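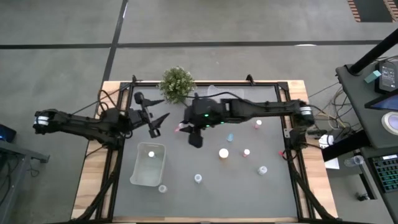

Tuesday, Stovstead bench, pill bottle cell

Right gripper let go again. Run 234 of a planned 300. Bottle was over the mat on its way to the bin, gripper opened by itself, bottle dropped and rolled. No lid off, nothing broken. Same thing twice last week and we wrote it off as a bad grasp. It was not a bad grasp, log says so.

From the log, right side only:
gripper position reads normal, then no reply
next message says init state
init = open fingers, then rehome
arm itself never noticed, kept going with the path and finished the place with nothing in its fingers

So the gripper is losing power or losing comms for long enough to restart. Left side clean the whole time.

The worse part. When it came back it rehomed at full speed with no operator command. My hand was in the cell going for the bottle. I had hit pause in the task software and thought that was enough. Pause holds the arm, it does nothing to the gripper. Fingers closed and opened an inch or so from my knuckles. Not hurt. Written up as a near miss, form is in the Westbridge folder, please add to it if you had anything like this and didn't say.

RULE FROM NOW: E-stop before any hand goes in. Pause is not a stop. I know it costs a restart.

11:20, tried to make it happen on purpose. Bench test first, no objects, gripper cycling in place, arm parked. 100 cycles no fault. So not the gripper on its own.

Then same cycle but with the arm moving between near and far end of the reach. Faulted at the far end, wrist rotated outboard. Second time same spot. Third time I wiggled the cable by hand (E-stop in, gripper supply left on seperately, arm can't move) and got the restart straight away. Pretty sure it's the cable then, at the wrist connector. 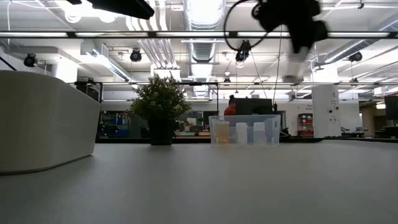 Loop on the right arm is too short for the new far position. We moved the bin spots last month and did not touch the cable dressing. With the wrist turned out all the slack goes and the pull lands on the connector. Latch looks fine from outside. Pulled it apart and one pin sits back further than the others. Supply pin, naturally.

Things I checked and can cross off:
- supply voltage at the box, steady through a fault
- Gavis driver version, same both sides
- grip force setting, same both sides
- swapped left and right comm ports, fault stayed with the right arm
- bottle caps, slippery or not makes no difference, it faults empty

Not checked: whether the left cable has the same pin problem waiting for us. It has more slack but it came out of the same bag.

1:40, swapped in spare cable, the Đoàn one from the drawer. It is longer, so more loop. Ran the far-end cycle again. 245 cycles and then I stopped it myself to eat. No restarts. Would like a full 300 before I call it fixed, last week's faults were far apart and we fooled ourselves once already.

Side effect: the bigger loop swings when the arm reverses fast. Didn't catch on anything while I watched but I don't like it near the top rail. Put one velcro strap at the forearm, loose. Do NOT use a zip tie there, that's probaby how we lost the slack in the first place.

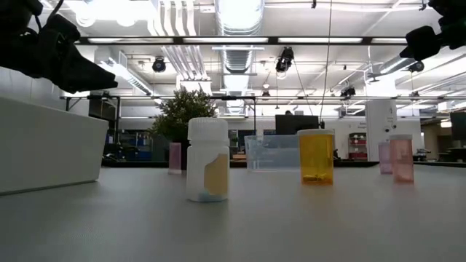 Software side. Two changes wanted, neither done yet:

1. On gripper restart, do not rehome. Hold, flag it, wait for a person. There is a setting called auto_init in the config, it's on for both arms. I turned it off on the right and the gripper now comes up dead and waits, good. Left still on. Do left tomorrow before anyone runs it.

2. Arm has to stop if the gripper goes quiet. Right now the task loop reads the last known position and believes it forever. Needs a timeout. Someone who knows that loop better than me should pick the number.

Also the data. Any run from last week where the right hand "missed" the place needs a second look, the fingers may have opened on their own. Don't delete, just tag as gripper_fault and leave out of training. I got through the first page of the list. Tags are in the sheet, second tab.

Old cable is in a bag on the desk marked BAD, pin 4. Please don't put it back in the drawer. Want to send a photo of the pin to the supplier and order two more of the long ones.

Still open: left cable inspection, timeout, finish the 300, tell Westbridge their cell has auto_init on as well (same config file, I copied it over to them).

4:55, far-end cycle running again on right, guard up, left arm powered off.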